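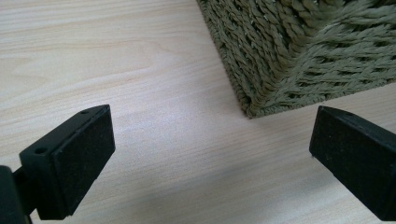 Gripper open, basket waiting. The bench at Pindard, 11/7/22

So I've been at Pindard for 14 years, nearly all of it on the returns and packing side, and for most of that time the cleverest machine in the building was the tape gun. Then in February we were told we'd be getting some automation, and you can imagine the mood in the canteen! Half of us were off to the Amcombe depot to beg for jobs before the kettle had boiled.

Anyway, what's changed for me so far is my mornings. I used to pick and wrap homeware until my wrists gave up, and now I spend a good chunk of the shift with the gripper in my hand, showing it how a person picks things up. Baskets are my speciality (get me). You come in slowly, open wider than you think you need, and close on the rim without squashing the weave. My first day I did 67 goes and my thumb was killing me.

Leonie Grimshaw on the next bench is miles better at it than me. She's quick but she never looks it, and I've started copying how she stands.

I do worry, mind. Skotumau cut their late shift after the arms went in, and we've only been promised no job losses up to next summer. The union wants more than that in writing and so do I. They've put us up a pay grade for the teaching work, so that's something, but I miss the chatter on the packing line. It's much quieter over here, you're concentrating.

Bermúdez order goes out tomorrow, 718 pieces, all packed by hand the old way. I've asked to be on it.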